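Ticket: Gripper won't close all the way after firmware update
Status: Solved
Category: Hand-held tools / finger drive
Hardware: Melero finger drive, Pivari board rev 3, printed parts my own

Hi all! Putting this in as a proper ticket like the sticky asks, so bear with me if it gets long. I've built the hand-held gripper from the Cevcombe plans (two fingers, trigger, wrist camera, the usual) and until the update in March it was lovely. Now the fingers stop short. I squeeze the trigger, they start toward each other, and then they just quit with a gap left between the pads. No error light, nothing in the log except the line below.

travel limit reached, pos 2293, target 2000

Here's what I did this evening, in order.

Power off, fingers moved by hand. They slide freely from end to end, so I don't think anything's jammed. I did get excited about a bit of filament string near the arch piece, pulled it out, and it made no difference whatsoever.

Swapped the trigger cable for the spare. Same thing.

Took the tool over to my usual table with the white top and tried it on real stuff, phone stand first. It's clear acrylic with thin edges, so it's a good test of whether the fingers close properly or only sort of close.
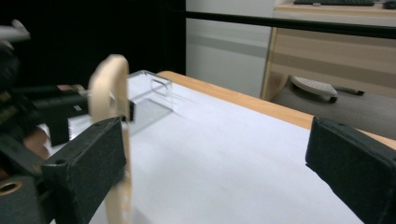 I aimed for the thin parts and couldn't get a grip on any of them. Fatter things are fine! A tape roll, a mug, a block of scrap pine, all picked up without a fuss, so there's plenty of force while the fingers are moving. It's only the last bit of travel that's gone missing.

Next I went back to the old firmware. I really thought that would be it — and nope, exactly the same stop at exactly the same number. So either the update wasn't to blame at all, or it wrote something to the board that the old version doesn't clear when it goes back on. I'm leaning toward the second one but I'm guessing.

I also bumped the motor current limit up to 400 in the settings, left it there for three squeezes, and put it back when the motor started to whine. No change in where it stops. That fits with the log, I suppose, because it thinks it has arrived.

One more thing that may or may not matter: I opened and closed the tool a bunch of times with nothing between the fingers, and the opening side is fine. They go right out to where they always did. Put the stand back down with the phone on it, tried again, same gap. So it's the closed end only. Can I just type 2000 into the limit field, or is that going to drive the pads into each other and cook something?
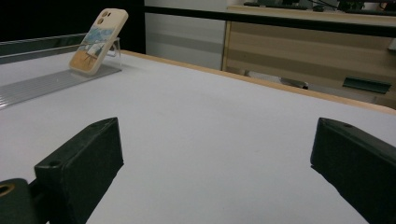 Margaritis: Don't type it in by hand. The closed limit is saved on the board the first time it boots after an update, and it takes whatever position the fingers are in when the trigger is held. If you had the trigger partly squeezed while it restarted, you've saved a bad limit, and going back a version won't touch it. Power off, let go of the trigger, hold the small button on the board while you power on, then run the full calibration from the menu. Leave the current at the default.

OK, I definitely had my hand on the trigger during the update, I was holding the thing in the air so the cable would reach. Did the button, ran calibration, first try it timed out and I had to do it again. Second try went through and the log now says

travel limit reached, pos 2000, target 2000

Pads meet! Went straight back to the phone stand and it picks up by the base edge just like before. Current limit is back at default too. I'll leave the spare trigger cable in, seeing as it's already routed. Marking this solved, thank you!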